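The Second Life of Household Cloth

Most homes hold more clothing than their owners wear. A garment bought for work becomes a garment for the weekend, then for painting, and at last it sits at the back of a drawer. Museums of domestic life have begun to treat this slow passage as a subject worthy of study, and the Wakasine Textile Archive has given it a full season of displays and public talks.

The archive began with a gift of household linens from a closed boarding house. Its holdings now include 444 pieces, among them aprons, work shirts, pillowcases and a run of children's coats passed down through one family. Few are fine. Many were mended several times, and the mending is often the most informative part.
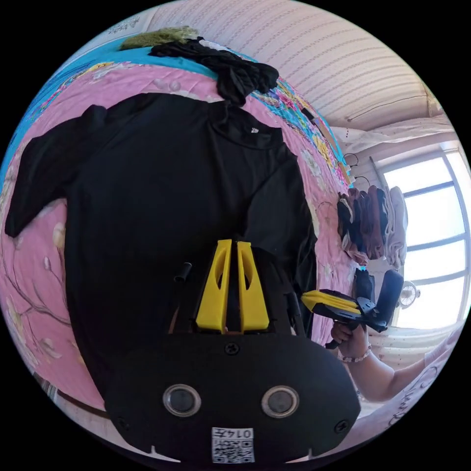

What the Laundry Books Show

Before home washing machines were common, many families in the Londico district sent their heavy wash out. The laundries kept careful ledgers. One surviving book covers 32 households and records each item by type, condition and mark. Dark clothing was listed apart from light, and any piece likely to lose its color was washed alone.

The ledgers also record disputes. A customer might claim that a shirt had come home a size smaller, and the laundry would answer in the margin, at times sharply. Staff at the archive have transcribed 50 of these entries — a small share of the total — and plan to publish them in the spring.
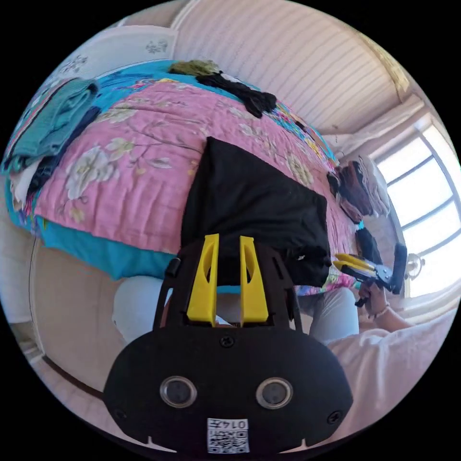
Repair followed its own calendar. Sheets worn thin in the middle were cut lengthwise and rejoined with the outer edges at the center, a practice known as turning sides to middle. Collars were unpicked and reversed. Cloth that could no longer be worn became lining, then rags, and the buttons were saved in a tin.

The Ó Flaithearta collection, on loan to the archive until July, shows how far such habits could go. One quilt contains shirt cloth from three generations, joined with a plain running stitch. 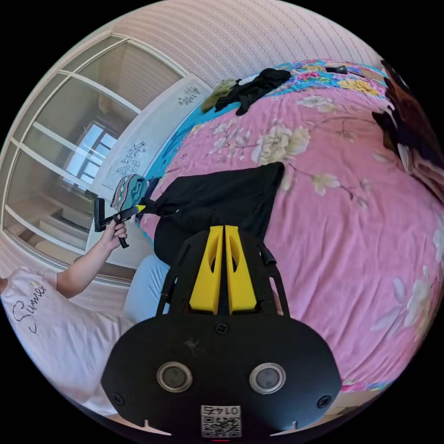
Reading time: 4 minutes

Interest in these methods is growing again. The Ballutel Mending School opened with a single evening class and now enrolls 30 students each term. Its course starts with sorting: learners bring clothes from home and judge which can be repaired, which can be altered and which should be given up. Darning comes next, followed by patching on knit fabric, where the stitches must stretch with the cloth.

The school lends its sample books to the archive's reading room, where visitors may handle them on request.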